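On Setting a White Table
Posted 25 Sep 2026 by Gudrun Sundqvist
Filed under: Tableware

Readers of this journal will be aware that the household at Brellthorpe has been without a settled arrangement for its everyday plates since April. The former service, a white stoneware set bought when we moved in, had been reduced by ordinary breakage to a number that no longer served a dinner. It has now been retired to the pantry shelf, where it holds onions and candle ends.

The question of a replacement was given more attention than such matters usually receive in this house. Helge Løken, with whom I share both the table and the cost of what stands on it, was in favor of buying white again. His position was that white plates can be matched in any shop and that food is seen clearly against them. My own view was that a white plate on a white table is difficult to look at for the length of a meal, particularly under the ceiling light in winter. After a period of consideration it was agreed that color would be permitted, provided it was limited to one.

Samples were requested from two sources. Zasulow sent a flat gray plate of good weight, which marked badly under a steak knife and was returned. The second came from Sæther, a small shop that I have used before for bowls, and it was the teal that decided the matter. Sæther sells its plates singly. Each costs 345 kroner, and delivery is free on orders over 400, so one is obliged to buy in pairs or pay the carriage. We paid the carriage on the first and have bought in pairs ever since.

Certain practical observations may be of use to others who are considering a ribbed plate. Sauce collects between the rings and should be rinsed off before it dries. A soft brush does this better than a sponge. Bread crumbs are a nuisance. Rice is less trouble than expected, as most of it stays in the middle. Stacking is satisfactory up to the height of our cupboard shelf, although the plates must be set down squarely or they rock.

With regard to placement, I have given up the use of mats. A dark plate on a plain white top needs no border around it, and the table is easier to wipe when there is no cloth to lift. 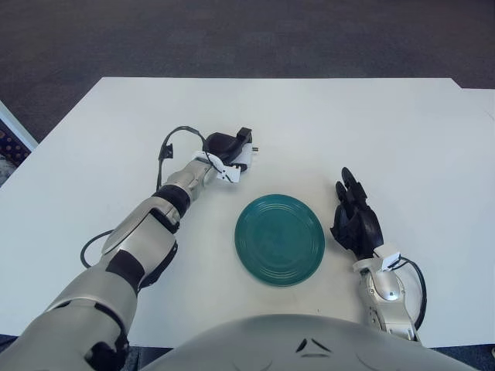 The teal plate on the white table, with its raised rings and smoother center.

The glaze is glossy and picks up light along the rim. Helge considers this a fault. I do not, and the point has been left open.

There remains the matter of glasses. The Skalteo tumblers presently in use are green, of a shade that does not agree with teal, and 3 of them are chipped. A decision has been deferred until the cupboard has been cleared and the old jugs have been given away. Correspondence on the subject of plain tumblers, preferably ones that can be stacked, would be welcome in the comments.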